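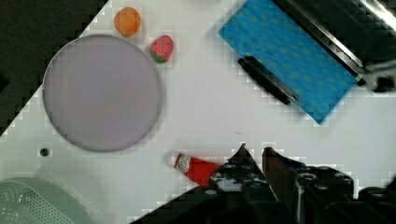
Questions we're often asked about Berndale Supper Club

We've been cooking together on Thursday evenings at Berndale Hall for a good while now, and the same questions do tend to come round, so here are our best answers. If yours isn't among them, ring the bell by the side door any Thursday after four and somebody with floury hands will let you in.

Do I need to be able to cook?

Not a bit. Plenty of our regulars came in barely able to boil an egg, and one or two of them still can't, but they peel beautifully. You'll be put at a table with people who know where things live, and you can chop, stir, wash up or simply keep everyone company until you feel like having a go.

What does it cost?

Supper is 80 pence for children and whatever you can manage for grown-ups. There's a tin by the hatch and it goes round once, quietly, after pudding. Please don't stay away on account of money — we would much sooner have you at the table.

Can I bring the children?

Please do! Children of any age are welcome as long as a grown-up from their family stays in the building. Under-eights aren't allowed past the kitchen counter while the big ovens are on, which they find very unfair, but there's plenty for them to do in the main hall. Older ones can help with the salad and the bread, and they are usually rather proud to carry the baskets out.

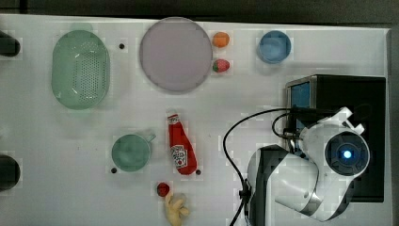
Adanech Admasu wrote to us after her first evening to say that she'd worried her two would be bored by half past five, and that in the end she had to coax them into their coats at eight. She also asked whether we could put pudding out a little earlier for the small ones, and we now do, at six o'clock.

What sort of food do you make?

It depends on the season and on what the Virance allotments send over. In March that means leeks, more leeks and the last of the stored apples. By late summer we can't move for courgettes and we'll be slipping them into cakes. There is always one dish without meat, and always soup, since soup stretches when more people turn up than we'd planned for. Our lentil and lemon one feeds 70 if you're careful with the ladle.

I have an allergy. Will there be something for me?

Very likely, but do tell us by Wednesday if you can. We keep a separate board, knife and pan for cooking without gluten, and we write the ingredients of every dish on a card by the hatch. We can't promise a kitchen free of nuts, I'm sorry to say, so if yours is a serious allergy please have a chat with us before you come and we'll talk it through properly.

Should I bring anything?

An apron if you have one, and a tub with a lid if you'd like to take leftovers home. Flat shoes are sensible as the kitchen floor gets slippery. We have enough plates, though we are for ever short of teaspoons, and if you find one of ours at the bottom of your bag we'd be so glad to see it again.

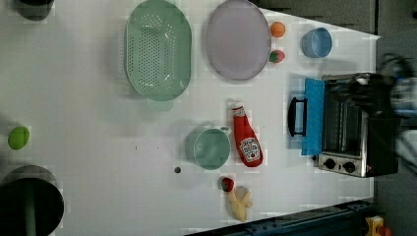 How do I get there?

The number 161 bus stops outside Gornus Bakery, and the hall is two minutes' walk from there, up the lane with the railings. There's a little parking behind the hall, but please leave the two spaces by the ramp for those who need them. The ramp leads straight into the main hall, and the accessible loo is just inside on the left.

Can I come just to eat?

Of course you can. Supper is on the table at half past six, and coming along only for that is perfectly all right — washing up afterwards is always appreciated, but it isn't the price of entry.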